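# Graletti Two-Hand Station

The Graletti is a bench unit for small back-of-house jobs: putting cups away, opening and closing drawers, clearing a counter between shifts. Vesetmont sells it with the stand, the controller, two hands and one year of the Mudano task software.

Each new task is set up in simulation first. You send us measurements of your counter and a list of what sits on it, and our setup group builds a matching work area. Staff can watch the task on a screen and ask for changes before the unit is installed.

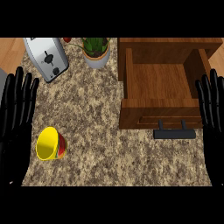
Most change requests come from the people who use the counter every day. At Hofstetter, where the station went into the staff kitchen in January, Ebuka Obi asked for drawers to be left shut at the end of every task and for the unit to stop whenever a person reaches over the counter. Both are now default settings.

Hofstetter kept the same number of kitchen staff. The early shift used to spend its first half hour putting things back in place. That time now goes to deliveries and prep. One person per shift is named as the station lead, clears stopped tasks and keeps the log. Darren Haslam, who runs the early shift, wanted the lead role rotated so that everyone learns it, and we now suggest the same to other sites.

## What you get

- Stand and controller
- Left and right hands, black finish
- Mudano software with 29 stock tasks
- Up to 200 saved steps per custom task
- Stop button with 7 ft cable
- Training for station leads, one morning on site

**Order number:** 3608

## Before you order

The station needs a fixed counter and a grounded outlet. It is not rated for wet areas or for handling knives. Items that change place often should be on your list too, including anything that tends to get knocked over.

Spare finger tips and longer cables are sold separately. For site visits, ask for Engelbert Wieser in sales. Questions about custom tasks go to Rupert Aebischer.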